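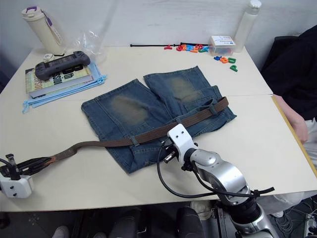 The map of Turadari that hung in the ranger station had been drawn in 1961, and it showed a trail up the east side that was no longer there. I was hired that spring to walk what was left and draw it over again.

I had a compass, a clipboard, and a tape measure. The district had ordered a GPS unit from Clorer, but it was on back order, and the supervisor said there was no sense in waiting for it. She gave me a pad of graph paper and told me to count my steps. My pace came out to 30 inches on the flat. Uphill it was less, and she had me work out a second number for that.

I started from the Drosen side in April, when there was still snow under the firs. The first 2 miles were easy. People used that part, and the ground was worn down to roots. I wrote a line for every bend: bearing, steps, anything worth marking. Creek. Split rock. Dead cedar. At the end of the day I sat in the truck with the heater on and turned the lines into a drawing on my knee.

Past the creek the trail forked, and the old map showed no fork. I took the left one. It went along a bench above the water for 1000 steps and stopped at a fire ring and a bent lawn chair. I sat in the chair and ate my sandwich. Then I walked back and took the right one.

The right fork went up. It was narrow but somebody had kept it clear. Cut ends stuck out of the brush on both sides, some gray and some still yellow. I asked at the station who was doing the cutting and the supervisor said we hadn't sent a crew up there in nine years. She asked if I was sure I was on Turadari. I showed her my sheets. She looked at them for a while and said to keep going.

It took me three more trips to reach the top of it. The trail climbed through a burn, crossed a slope of loose rock, and came out at a cabin that was not on any map we had. The door had a board nailed over it with one word painted on it, Rozīte. The paint was old. The path up to the step had been swept.

I knocked on the board. I walked all the way around and looked in the one window, and there was a table, a stove, and a row of jars with nothing in them. On the wall by the stove was a map.

It was drawn in pencil on the backs of feed sacks, sewn together. I could only see it from the side, through dirty glass, but I could see the creek and the fork. I could see the bench with a small square at the end of it. Numbers ran along every line. I held my own sheet up to the window. On the stretch from the creek to the rock slope I had 2626 steps. The pencil map had a smaller number. The person who drew it had longer legs than I did, or had walked it downhill.

I stayed until it started getting dark, which was a mistake, and I went down the rock slope with the flashlight in my teeth. Nobody came while I was there.

That week I inked the final copy. I put in both forks and the burn, with a dotted line across the rock. When I got to the top I held the pen over the paper for some time. The rule was to mark all structures. A structure on the map meant people would hike to it, and it meant the district would have to decide what to do about it, and I had seen what they did with the lookout at Drosen. They had pulled it down and left the nails in the dirt.

I ended the trail at the top of the rock slope and wrote "viewpoint." There is a view from there. You can see the whole valley and the highway.

The supervisor went over the sheet with a ruler. She got to the end of the line and tapped it.

"Nothing past this?" she said.

"Brush," I said.

She signed the corner and wrote the date, 10/08/2005, and slid it into the drawer with the old one. The unit from Clorer came in later that month. She left it in the box, and as far as I know it's still on the shelf over the coffee maker.

I went up once more before the first snow. I brought a pair of loppers and cut back the alder along the creek, as far as the fork. Above that it had already been done.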